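9 min read

Peer Mentoring and Daily Living Skills After Limb Loss: Term Project Report

1. Background

The project looked at whether contact with a trained peer mentor changes how often new prosthesis users practice daily tasks at home. The work was done with the Agbenyega day center in Hudomville, which runs a mentoring scheme for adults with upper limb loss. Mentors are former clients who have used a prosthesis, or chosen not to use one, for at least two years.

Earlier reports from the center recorded attendance only. They did not record what people did between sessions, so practice at home could not be compared with the amount of mentor contact.

2. Method

Ten clients took part over four weeks in August. Each was given a paper diary and asked to log every practice attempt at a listed task: fastening buttons, opening jars, cutting food, carrying a tray, folding laundry and signing a form. An attempt was logged whether or not the task was finished. Clients were free to add tasks of their own, and these were coded later under the nearest heading or under "other."

Mentor contact was recorded separately by the center as phone calls, visits and group sessions. A call shorter than five minutes was not counted. Diaries were collected at the end of each week and entered into a spreadsheet by two students working independently. Where the two entries differed, the diary page was checked again.

3. Results

The diaries contained 2886 logged attempts. Mentor contacts over the same period came to 116. Clients with weekly visits logged more attempts than clients with phone contact only, and the gap was widest in the first week. By the last week it had narrowed.

Buttons and cutting food were the most frequently logged tasks. Signing a form was the least, and several clients wrote in the margin that they had no forms to sign.

Entries under "other" included threading a belt, feeding a dog and shuffling cards. Card shuffling was logged by one client only, but on most days.

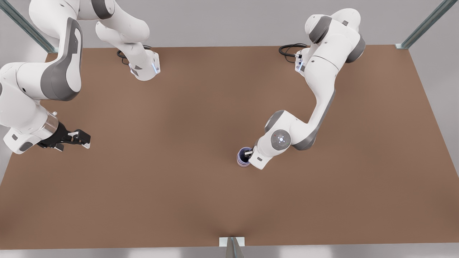
4. Limitations

The group was small and was not assigned at random. Clients who wanted visits received them, so motivation and contact cannot be separated. The diaries relied on self-report. Two were filled in partly from memory after a weekend away and were kept in the data set with a note.

5. Further Work

A second round is planned at the Grotport center with a shorter task list. "Signing a form" will be replaced by "handwriting, any kind." The diary will also have a column for time of day.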